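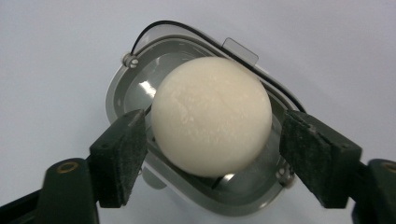 We're looking for people to come work with us at Semetti, and I'd like to say up front what the job is, because the title (handling demonstrator) tells you next to nothing.

I'm Krešimir Dimitrov and I run the handling group. In August our packing floor started getting its first automated stations, and the job changed for everybody on it. The folks who used to place small items by hand all shift now spend part of the week teaching that same work to the machines. You hold a gripper in each hand, you pick something up, you set it down where it belongs, and then you do it again - a little differently each time.

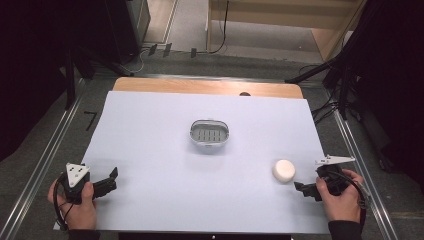
It's quieter than the line and a lot easier on the back, but it does ask for patience. Some of our best people came straight from packing and had never touched a robot before. A couple tried it and went back to the floor, and that's fine too! I won't pretend everyone loves the change. We talk about it at the start of every shift, and if you think a station is making somebody's day worse, I want to hear it from you.

What I need from you: steady hands, decent eyesight (glasses are no problem), and being okay with standing at a table for up to 43 minutes before a break. No degree, no coding. If you've worked in a kitchen, a repair shop or a warehouse, tell me about it.

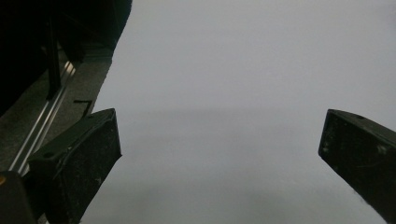 Both gripper fingers are black, with a small hole near the top of each finger.

Training is paid and there's a $2000 bonus once you've finished your first 223 hours. Shifts are days only, at our Tindard building.

To apply, send me a few lines about yourself by October 11, 2021, or call the front desk at extension 738 and ask for Krešimir. A résumé is nice but you can skip it.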